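Notebook, shelf bay 3, February
Entry: W. Medeiros. Read by V. Erdem.

Start 9:40. Continuing with the stock layout for the Cistari mock store. Unit is the dark gray Leria shelving, steel table to the right of it on the gray floor.

Top shelf is drinks and cups, green bottles to the left. Middle shelf is chip canisters. Canisters are the problem. Small base, high center of mass, and the shelf surface has no grip to speak of. A canister that goes over on this shelf stays wherever it stops, usually diagonal, and then takes up close to twice the width of an upright one. Several are on their sides again today. I am leaving them down until the positions are written up. Edileuza wants the tipped positions in the log as well as the upright ones.

Shelf depth checked against the Nusier sheet. Agrees to within 2 mm. The rounded front lip on the top shelf is not on the sheet. It costs some clearance for anything set close to the front edge, and its shadow falls on the shelf below, so reading the labels there is worse than it should be. Asked Ivone whether the ceiling light can be moved. No answer yet.

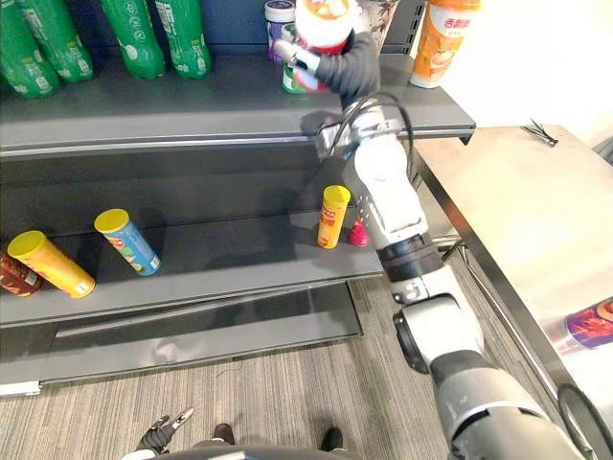
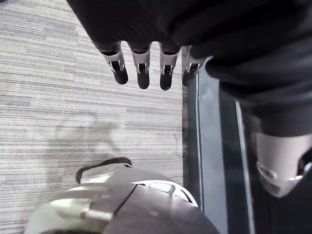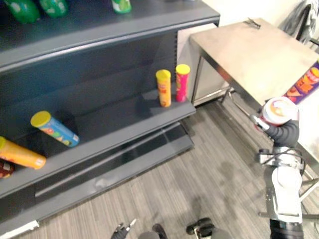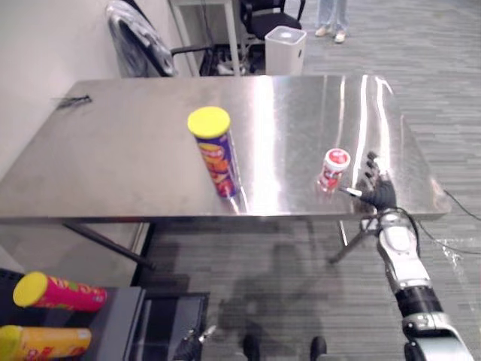 Shelf bay 3 and steel table. First: red-and-white container, top shelf. Third: middle shelf, two canisters upright near the right end. Fourth: canister and small red and white container on the table.

Table notes. Brushed top throws back the overhead light in streaks, worst on the right half. Canisters stand well on it. Try a matte sheet under the items and compare. Arlindo has a roll of gray stock in the Cavalcanti cabinet, 200 mm wide, so it will take more than one strip. Do not tape to the steel, the residue is slow to get off.

Shelf log is now at 1,336 rows. Two of them have the same item code with different shelf heights. Left both in and flagged them for Volkan, who entered the heights.

Lid color is no use for telling the canisters apart, most of the ones out today have yellow lids. Go by body color in the log: blue, pink, orange and so on. Earlier rows that say "yellow" need checking, could be lid or body.

To do
- matte sheet on table, repeat label check
- thin rubber strip for middle shelf, ask Edileuza what thickness
- add front lip to the Nusier sheet
- go through the "yellow" rows

Stopped 12:15. Shelf left as is.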